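Salt, Mules and a Long Way Up: Walking the Road from Grivura to Prulteva

The road starts behind the fish market in Grivura, next to a bus shelter. There is a square stone with a worn number one on it, and a newer post with the trail sign, a white mule on a blue background. Most people waiting for the bus put their bags on the stone.

From there it is 40 miles to Prulteva, the hill town that bought nearly all the salt Grivura could make. Mule teams carried it up for some 400 years. When the railroad came through the next valley, the trade moved in a few seasons and the road was left to shepherds and whoever had a field beside it. It reopened as a marked walking route last spring, and it can now be followed from end to end without climbing a fence or asking a farmer to tie up the dog.

I walked it in April, over four days. It can be done in three by people who like long days, and the local running club does it in one, but I would take the four. The second day has most of the climbing in it and the best of the old paving, and it would be a shame to be in a hurry there.

The salt pans

Before setting off it is worth giving a morning to the salt pans north of the harbor. They are shallow, clay-bottomed pools divided by low banks, and a small number are still worked in summer. Seawater was let in through wooden gates, moved from one pool to the next as it thickened, and raked off at the end of the season. The salt was gray and damp. It was packed in sacks of goat hair, two to a mule, and each sack was weighed and sealed with lead before it left town.

The sealing mattered. Salt was taxed, and the tax paid for the road. Every few miles the teams had to stop at a toll house, where a clerk checked the seals and weighed any sack he didn't like the look of. There were nine of these houses. Four are still standing in some form. One is a private home with satellite dishes, one is a hay barn, and two have been repaired for walkers, with a roof, a bench and a water tap.

The museum in Grivura has a box of the lead seals, and also a box of the fake ones. The fakes are better made. The museum is two rooms above the post office and closes for lunch, which in Grivura is a long one.

Out of town

The first few miles are plain going. The route follows a farm lane between orchards, crosses the highway by an underpass and then runs beside a drainage canal. There is not much left here from the mule days. The coastal plain has been plowed and replowed, and the old line is mostly guesswork, based on parish maps and on a lawsuit about a well.

The first milestone you meet in its original position is number three, at the edge of a walnut orchard. There are 28 milestones left out of the original set. Some have been found in odd places over the years: holding up a barn corner, lying in a stream as a washing stone, built into a church step with the number facing up. The trail office moved a handful back to where they belonged. The church kept its step, and the trail office put up a small sign instead.

Beyond the orchard the land begins to tilt, and by mid-afternoon on the first day you are in low oak scrub with the sea behind you. I stayed at a farm just below Saliba that takes in walkers. Dinner was beans, a hard sheep's cheese and a flat bread baked with coarse salt on top. Breakfast was the same bread, toasted.

Saliba and the paved climb

Saliba is a village with one street and a very large stable. The stable is the reason the village exists. Teams coming up from the coast reached it on the first night, and at busy times there could be several of them under the one roof, with the drivers sleeping in a loft over the animals for the warmth. The ground floor is open to visitors and still has its stone mangers, each with a groove worn in the lip by halter ropes.

Jeptoo Mosoti works for the trail office and spent much of the past three years on the section above the village. She trained as a road engineer and came to the project to advise on drainage. She ended up walking every yard of the route with a notebook and a probing rod.

"People thought the paving was gone," she told me. "It was under the grass. The mules' owners had paid for good stone and it stayed where they put it. What had failed was the water channels. Once those are blocked, the rain comes down the road itself and starts lifting things."

The paving she uncovered runs for most of the climb from Saliba to the Zarketti bridge. The stones are set on edge, tight together, with a raised row every pace or so to give a hoof something to push against. It is hard on the ankles going down and easy going up. On the steepest bends the outer edge has a curb, and the curb is scarred at knee height where loaded sacks rubbed against it.

Mosoti's crew cleared the channels first and left the surface alone for a full winter to see how it behaved. Only then did they start putting stones back. She is proud of the channels and will stop to pull leaves out of them in the middle of a sentence.
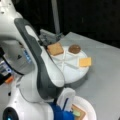 A gray gripper just above the rim of a round white plate.

The bridge at Zarketti is a single arch over a gorge, narrow enough that two loaded mules could not pass. Rules about who had right of way were carved on a slab at each end. Teams going up with salt had priority over teams coming down with wool, and everyone had priority over a person on foot. The upper slab can still be read if you wet it with a little water from your bottle.

There is no village at Zarketti and never was, only the bridge, a chapel and one of the repaired toll houses. The chapel is kept locked, but the porch is deep and makes a good place to sit out a shower. I sat out two. The gorge fills with cloud quickly and empties again just as quickly, and for long stretches I could hear the river and not see it.

The high section

Above the bridge the road leaves the trees. The third day is on open pasture, with long views back to the coast when it is clear, and it is the part where the trail signs matter most. The old road was never paved up here. It simply spread out, with each team picking its own line across the grass, and what is left is a band of shallow hollow tracks that join, split and join again. Posts have been put in within sight of each other. In fog, wait at one until you can see the next.

Sheep are up here from late spring with large guard dogs. The advice from the trail office is to slow down, keep your distance from the flock and give the dogs time to look you over. I met two flocks and four dogs and had no trouble. One dog walked with me for a good half hour and went home when I stopped for lunch.

The pass itself is flat and a little dull. A cairn marks the top, along with a milestone that has lost its number. The drivers had a custom of throwing a pinch of salt over the cairn for good weather on the way down. Walkers have started doing it again, and the trail office would like them to stop, as the sheep lick the stones and knock the cairn apart.

Down to Prulteva

The last day is all downhill, through beech woods and then hay meadows, and it enters Prulteva by the Salt Gate. The gate is a plain arch with a room over it. The scales hung in that room, and sacks were hauled up through a trapdoor to be weighed for the last time. If the weight was short, the driver paid the difference. The town archive holds shelves of these weighings, and a reader can see the sacks get lighter in dry summers and heavier in wet ones, salt being what it is. There were arguments about this every year.

What Prulteva wanted all that salt for was cheese and hides. The tanneries are gone, but the cheese is still made, in cellars cut into the hill below the main square. Two of the cellars can be visited. It is cold in them at any time of year, so bring a jacket even if you have walked down in a T-shirt. The cheese is sold by the wedge at a counter by the exit, along with small bags of gray salt from Grivura, brought up these days by van.

The final milestone is in the square, under a lime tree, and like the first one it mostly gets used as a seat.

If you go

When: Late April to early June, and September into October. The high section is often under snow in winter, and the coastal plain is very hot in midsummer.

Getting there: Regional trains stop at Grivura. From Prulteva, a bus returns to the coast by the valley road twice a day, morning and late afternoon. Buy the ticket from the driver.

Where to stay: There are guesthouses in Grivura and Prulteva, farm rooms near Saliba, and a simple mountain hut a short way below the pass on the Prulteva side. The hut has bunks and blankets and serves one hot meal in the evening. Book it well ahead. The two repaired toll houses are for shelter only, and camping beside them is not allowed.

Water: Taps at both toll houses and in Saliba. There is nothing reliable between Zarketti and the hut, so fill up at the bridge.

Maps: The trail office in Grivura sells a folding map with all the surviving milestones marked. It also stamps walkers' cards, and the Salt Gate in Prulteva has the matching stamp. The office there shuts at four in the afternoon.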